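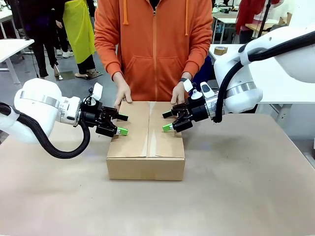

*Closed cardboard box, orange hoodie.*

# bosirstead-parcels

A log of every parcel that came to or left the shared mailroom at Bosirstead, a converted mill with too many tenants and one letterbox. It holds 746 rows in a single CSV. I started it to settle an argument over whether the couriers were late or we were just impatient. The data says both.

Maintained by Heino Venckus, in the evenings, with a mug nearby.

## What's in the folder

- `parcels.csv` – the log itself, one row per parcel
- `carriers.csv` – short codes for the carriers, plus the spellings people used before there were short codes
- `tidy.py` – cleans the raw sheet; run it first
- `notes.txt` – grievances, mostly mine

## Columns

| Column | Meaning |
|---|---|
| `id` | Running number. Gaps are rows I merged. |
| `dir` | `in` or `out` |
| `carrier` | `guretti`, `kamell`, `oksanen` or `other` |
| `promised` | Day and hour window given by the carrier |
| `arrived` | When somebody signed for it |
| `size` | `S`, `M`, `L`, or `why` |
| `state` | `fine`, `dented`, `wet`, `open` |
| `shelf` | Where it was put, in theory |
| `remark` | Free text. Very free. |

`why` began as a joke for a flat-pack wardrobe sent to a tenant with a desk the size of a tea tray. It stuck, and there are now 20 of them. Please don't convert them to `XL`. I tried, and two people asked me to put it back.

## How it was collected

By clipboard until September, then by a spreadsheet on the old laptop next to the franking machine. The clipboard pages were typed up by me over one long Sunday, which explains the rows where `arrived` is earlier than `promised` by a full week. Some of those may even be real. Kamell did once deliver a box of printer paper before we'd finished ordering it, or so it felt.

Of the rows in the file, 575 have both a promised window and a signed arrival. Use those for anything to do with lateness. The rest are good for counting dents and not much else.

## Known problems

**Signatures.** The person who signed wasn't always the person who got the parcel. I've dropped the names entirely, so you can't see who was hoarding them.

**Oksanen changed their windows.** They used to promise a morning or an afternoon. Now they promise "during the day", so they're never late. Compare before and after at your own risk.

**Wet.** Means anything from one raindrop to a box you could have poured. There was no training on this.

**Shelf 4.** It fell down. Parcels logged there afterward were on the floor beneath it, and everyone knew what was meant.

## Using it

```
python tidy.py parcels.csv > clean.csv
```

The script wants plain UTF-8 and will sulk if you've opened the file in a spreadsheet program that knows better than you about dates. If the `promised` column turns into five-digit numbers, that's what happened. Go back to the original and start over.

To leave out the merged rows and anything without a carrier:

```
python tidy.py --strict parcels.csv > clean.csv
```

## What it's no good for

Ranking carriers. Guretti bring us most of the heavy stuff up the back lane, and the back lane is a crime against vans. Their dent count looks awful next to the others and I wouldn't hold it against them – much.

It also won't tell you anything about parcels in general. It's one building, one door, and a doorbell that worked on alternate weeks.

## License

Do what you like with it. If you publish a chart, label the axes. If you find the missing box of toner, it belongs to the second floor and they're still upset.

## To do

- [x] Merge the two Kamell spellings
- [ ] Merge the third Kamell spelling
- [ ] Decide what `open` means when it was opened by us
- [ ] Fix the shelf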